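Cedbridge Office, Second Floor: Plants and Desks

We moved into the second floor in April, and Anjana Amarasinghe asked for a page showing how the desks have settled in. The old floor in Ketorport had no plants at all, so most of the requests we get are for more of the same. Desk numbers are on the plan by the stairs.
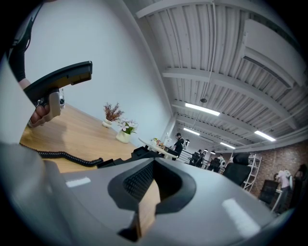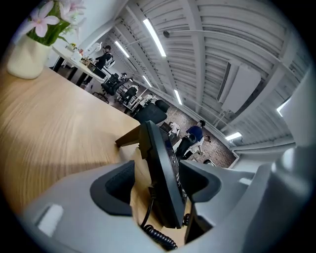

Wood desktop, white wall, flowers at the back and a coiled black cord.

Watering is done on Thursday morning, before the phones open. Kavinda Weerasinghe keeps the list and fills the cans at the kitchen sink. The pink flowers standing against the white wall in the second picture are on it, along with everything on the window side. If you bring in a plant of your own, tell Kavinda which desk it is on and whether it wants water every week. Dried arrangements, like the reddish-brown sprigs in the small white pot in the first picture, stay off the list and only need dusting.

Pots go at the back of the desk, away from the phone and its cord. Please use a saucer under anything that drains. The desktops came from Sarkar and water leaves a ring if it sits overnight.

We have 19 pots on order for the meeting rooms. They will be plain white, 30 to a case if we need more later. Anyone who wants one for a desk can leave a note with Anjana or call extension 1528.

More pictures will go up when the meeting rooms are finished.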